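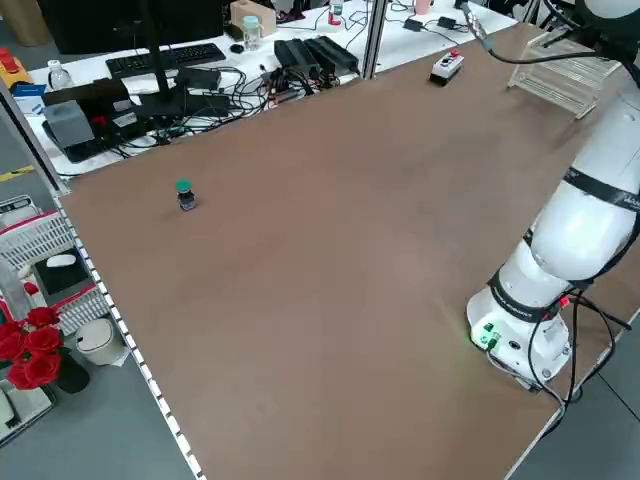 The stop button worked fine. I want to get that out of the way first, because every time I tell this story somebody leans in and says, "So the red button didn't work?" It worked great! Noelia Villalobos hit it with the flat of her hand and the arm quit moving right away. What went wrong came afterward, on a Monday in April, when we started it back up.

I'd been hanging around the Drurnow lab for a few weeks by then, mostly drinking their coffee and asking beginner questions. Noelia runs the bench tests there, and she was in the middle of a long one: the same pick and place, over and over, until something wore out or she did. The program was called Kidora (her niece picked the name) and it had gotten through 3,394 cycles without a hiccup. Then a cable snagged, she hit stop, freed the cable, let the button back out and pressed start.

I figured the arm would creep home and wait for her. So did she. Instead it picked up in the middle of the move it had been making, at full speed, as if the last two minutes hadn't happened. Her sleeve was maybe a hand's width from the elbow joint. She yelled something I can't print here, stepped back, and hit the red button again.

We sat down with the logs after that, plus a box of crackers. The controller had done what it was told. Letting the stop button back out cleared the stop, but the motion queue was still sitting in memory, full of old targets. Somebody had added a "resume where you left off" setting 76 days earlier to save time on a different job, back when the cell was running parts for Gallardo, and it had been copied into Kidora along with everything else. Noelia scrolled through 766 lines of settings before she found it. One line! Set to true!
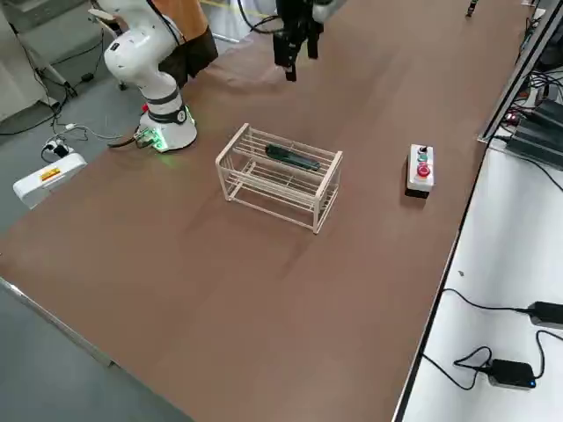
Why didn't letting the stop button back out make the arm start moving by itself?

The button only takes away the stop; a separate start press is still needed before anything moves. That part of the setup was right, and the trouble was what the start press had been allowed to do.

The fix took an afternoon. Now any stop empties the queue, and the first move after a restart is a slow trip home that only runs while you hold the start button down. Let go and it stops. Noelia also wrote to Cendum, the shop that had put the cell together, and they went through their other installs looking for the same setting.

She restarted the count from zero, which hurt a little. When I left that Thursday it was at 561, and she had her sleeves rolled up.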